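Box folding with two arms — club how-to

Written up fast before Monday, fix whatever I got wrong. Mostly for the new people on team Ruvel.

Before you start
Power on, green lights on both boards. Check the purple cables have slack, then home both arms. Yatziri's start pose is saved as cadero_2. Use that one, not the old one.

Folding
1. Box blank on the table, flaps open.
2. Left arm grabs first. Tips only, don't go deep or teh card creases.
3. Right arm comes in slow. Both closed before you lift.
4. Lift, fold the end flap, put it down, let go, regrab.
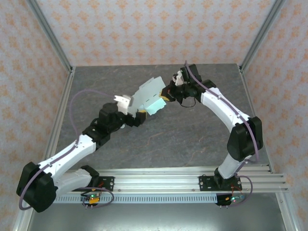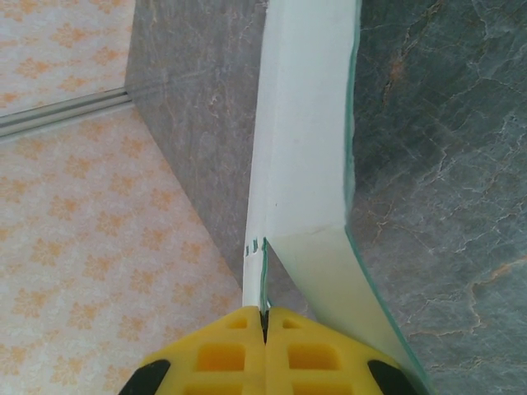
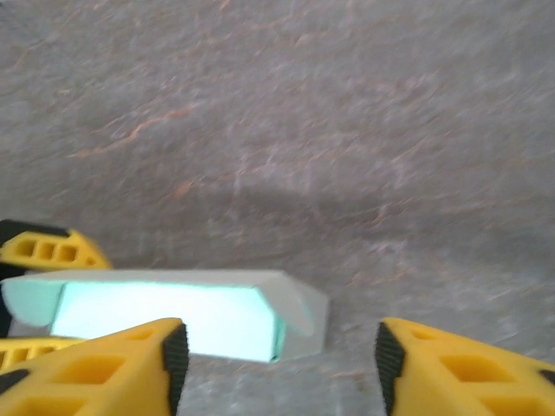 Box work on the stone-look table. First one: both arms on the box, off the table.

If the grip slips, drop the speed to 5 and try again. Still slipping — look at the pads, Vira has spares in the Clukdale drawer. Don't squeeze harder.

Saving runs
Hit save after every fold, even bad ones. Name it with your initials and the run number. We need 14 good ones each before the competition. Ji-hoon is merging them so please dont rename anything later.

Leaving
Arms back to rest, then power off, in that order. Blanks go flat in the box by the door. Questions to Myroslav, he's in till 5 most days.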